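Progress report to the Ellwood Fund, January 7, 2014

Dear Shobha,

Happy new year, and thank you for being so patient about the paperwork! You asked for something readable instead of the usual grid, so I've gone for a letter, and Riku Oda has read it through and taken out most of my exclamation marks. He missed a few.

The short version is that the practice pads are good, the suturing course is running, and we've spent a bit more on thread than I told you we would.

**The pads**

When I last wrote, in October, we were still fighting with the first batch from our own moulds. They tore. You'd put a stitch in, snug it down, and the thread would pull straight through like cheese wire, and the poor trainee would think they'd done something dreadful. We changed the mix (more of the softener, a longer rest before turning out) and the second batch holds a stitch far better. Riku calls this one the Clulteo mix, after the village where he thought of it on holiday, and the name has stuck to the tubs now so I've given up arguing.

The colour is redder than the old pads, and I like it a lot. The bought-in ones were a sort of sticking-plaster beige and people treated them like upholstery. With the red ones they slow down and handle the edges with a bit more respect. I can't prove that to you with a chart, but both of us who teach on the course have noticed it.

We also went over to short cuts, one to a session to begin with, as the trainees kept racing along the long ones to get to the end. A short cut and one decent knot is plenty for a first go.

**The knot work**

Knots are where most of the autumn went. The trainees at Vamholm can nearly all place a stitch by the end of their first session, and then it goes to pieces at the tying stage. They let the long end go slack while they think about the next move, and the knot either sits up off the pad or slides away to one side. So we now spend the whole second session on tension and nothing else: keep hold of the long end, keep it snug, look at where the knot is lying before you carry on.

The green braided thread has been a great help with that. It shows up beautifully against the red and you can follow every turn of it. It does fray at the ends if it's handled much, so we've started cutting lengths fresh for each person and not letting people save the leftovers (they do love to save the leftovers). 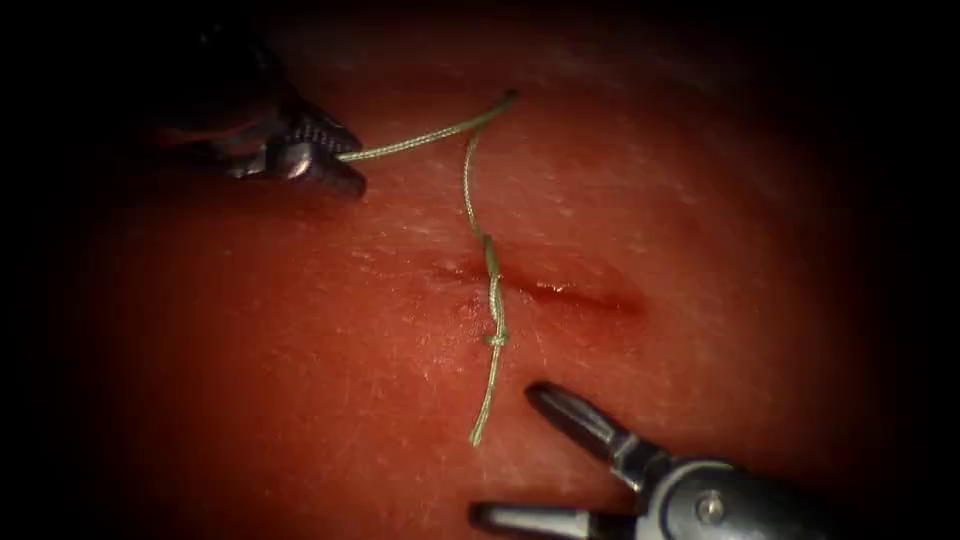
*Green thread on a red pad: knot just below the cut, upper length held taut to the left.*

Once a knot is down we ask people to stop and look before they do anything else. Is the tail long enough? Are the edges of the cut meeting or bunching? Riku is very keen on the tail. He'd have everyone leave it longer than they want to, and after watching two trainees snip theirs so short that the whole thing came undone, I've come round to his view.

**What it has cost**

We bought 1000 lengths of thread in the autumn and I had budgeted for rather fewer. Cutting fresh for everyone eats into it quickly. The extra came out of the travel line, which we've hardly touched, so the total hasn't moved. I hope that's all right — if you'd prefer me to put it through as a formal change, send me the form and I'll do it this week.

The moulding trays from Ilel arrived with 12 in the box, as ordered, and one had a cracked corner. They've promised a replacement. The softener has gone up in price, only slightly, but I'll keep an eye on it.

**What hasn't worked**

The written handout. I was proud of it and it was far too long, and the drawings of the second throw were plain confusing (my drawings, so no one else to blame). Riku is redoing them. The storage isn't right yet either. The pads pick up fluff and little scratches if they're stacked face to face, so we're trying them in separate lidded tubs, which takes up every shelf we've got.

**Next**

Between now and the spring we'd like to try a softer pad alongside the present one, so people get a feel for tissue that doesn't forgive a heavy hand. I'd also like to bring the Vamholm trainees back for a refresher and see how much of the knot work has stayed with them. My guess is the placing will be fine and the tension will have slipped, but I'd be delighted to be wrong.

You're very welcome to come and have a go yourself. Bring your reading glasses!

The receipts are in the post and the revised budget sheet will follow once Ilel have sorted out the tray.

With very best wishes from us both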